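机器人社仿真抓取项目组 第九次例会纪要

时间:10月,下午四点二十至五点五十
地点:实验楼二层社团活动室
主持:Desmond Zamora
出席:Bahman Zarei、Zohreh Ebrahimi、Keyvan Zarei、Esmaeil Jalali、Desmond Zamora
记录:Zohreh Ebrahimi
请假:无

一、上次会议遗留事项

1. 仿真环境统一版本。已完成。五个人的电脑都换到同一版物理引擎,Keyvan那台重装过一次显卡驱动,现在能正常出图,渲染一段回合的时间比别人长,暂不处理。

2. 遥操作手柄借用登记表。已贴在柜门内侧。Esmaeil提出登记表缺“归还时电量”一栏,会后补上。

3. 与指导老师确认参赛组别。Desmond已经问过,Cuvau杯今年分单臂组和移动底座组,我们报单臂组,报名表由他填写,本周内交给老师签字。

二、数据采集进展(Bahman汇报)

厨房场景的采集计划是348段,到开会前录完279段,还差69段。没录的主要是抽屉类和窄口容器类,前者卡在把手碰撞体的设置上,后者还没有排人。

每段录完后由采集人自己先看一遍,不合格的当场删掉重录。Bahman抽查时发现有几段开头停顿太长,机械臂十几秒没有动作,训练时会拖累策略。会上定下来:开头静止超过三秒的,统一用脚本裁掉,不必重录。脚本由Keyvan写。

文件命名仍有不一致。有人用下划线,有人用短横线,还有两段用了中文名,导入时报错。以后一律用“场景_物体_编号”,全小写,编号补足三位。

三、腕部视角抓取问题(Keyvan汇报)

Keyvan把圆柱类物体的腕部画面投到屏幕上,大家一起看了。讨论集中在两件事:夹爪从什么角度接近圆柱,以及腕部视角里物体占画面太大时策略还能不能判断位置。

Keyvan的意见是,圆柱斜着伸向远处时,腕部画面右半边基本被浅灰色的柱面占满,可供定位的只剩左侧的地砖和深蓝色表面。后面那件半透明的浅青色带齿物体又被圆柱挡住一部分,只靠这一路画面很难分清两者的前后距离。他建议训练时同时输入腕部和固定机位两路图像。

Esmaeil问会不会明显变慢。Keyvan说单卡上还没有试过,估计批量要减半。

Zohreh认为圆柱左端那块灰色弯钩状部件也要留意,看着像把手或端部配件,碰撞体如果做得太粗,手指一靠近就可能提前算成接触。Bahman同意先查这一块的模型,再决定要不要改接近角度。

Desmond提出圆柱的材质和背景可以做一些随机化,目前柱面是浅灰色带小斑点,夹爪是黑色,对比太干净,换到比赛的场景包里不一定管用。大家同意,但放在两路图像的对比做完之后。
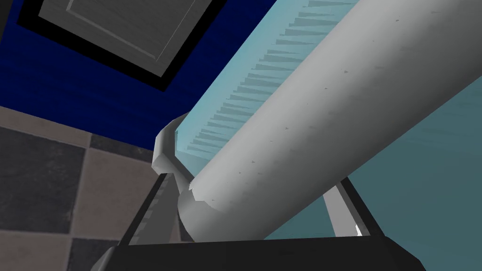
四、训练与评测安排(Esmaeil汇报)

1. 基线策略已经跑通,用的是前200段数据。评测在三个没有参加训练的厨房布局里做,放置类任务比抓取类差,开合类最差。具体数值等重跑后再填进共享表格,这次不作结论,原因是上一轮评测时随机种子没有固定。

2. 评测次数。原来每个任务跑五次,Esmaeil觉得波动太大,提议加到二十次。Desmond担心机器排不过来。商量后定为:平时五次,提交前跑二十次。

3. 训练机的使用时间。Grokdale小组(同社做移动底座的那一组)也要用同一台训练机。初步分法是他们白天,我们晚上八点以后。Desmond去跟对方组长谈,谈不拢再找老师。

4. 检查点只保留最后三个和验证最好的一个。硬盘上周满过一次,训练中断,损失了一晚上的进度。旧的检查点由Esmaeil清理,清理前在群里说一声,半小时内没有人反对就删。

五、比赛准备

Cuvau杯初赛交仿真结果和一份不超过八页的技术说明,进入复赛的队伍才需要现场演示。技术说明分工如下:

任务与场景:Zohreh
数据采集方法:Bahman
策略与训练:Esmaeil、Keyvan
结果与失败案例:Keyvan
统稿和排版:Desmond

失败案例这一节要写得具体,至少收三类:接近角度不对、遮挡造成误判、夹住后滑脱。每一类配腕部和固定机位的画面各一张,附上回合编号,方便评委对照。

Bahman问能不能用往届队伍Taheri的场景包。Desmond查了规则,公开发布的可以用,要在说明里注明来源和改动。Zohreh负责下载后检查一遍许可文件。

六、经费与物品

手柄的左摇杆有漂移,静止时末端会慢慢往一侧走。先用校准程序处理,不行再报修。固态硬盘申请一块,由Desmond写进本月的社团采购单。Zerkel那边送来的旧显示器有一台亮不起来,已经放回仓库,其余一台接在采集用的电脑上。

七、其他

新生开放日,社里要求每个项目组出一个能让人上手的展示。初步想法是让来的人用手柄在仿真厨房里抓一次杯子,屏幕旁边放计时。Esmaeil觉得杯子太难,换成圆罐。没有定,下次再议。

Keyvan提醒大家离开活动室前把渲染任务停掉,或者在白板上写明谁在跑、几点结束。

八、待办事项

Keyvan:裁剪静止片段的脚本;两路图像输入的对比实验,先用小批量跑一轮。
Bahman:检查弯钩状部件的碰撞体;修改已有文件的命名;给窄口容器类排采集人。
Zohreh:下载并检查场景包许可;整理任务与场景部分的初稿。
Esmaeil:固定随机种子后重跑基线;清理检查点;登记表补一栏。
Desmond:报名表签字;与Grokdale小组商量训练机时间;填写采购单。

下次例会仍在二层活动室,时间由Desmond在群里通知。各人初稿开会前一天晚上十点前放进共享文件夹,没有写完的也先放上来。

会议于五点五十分结束。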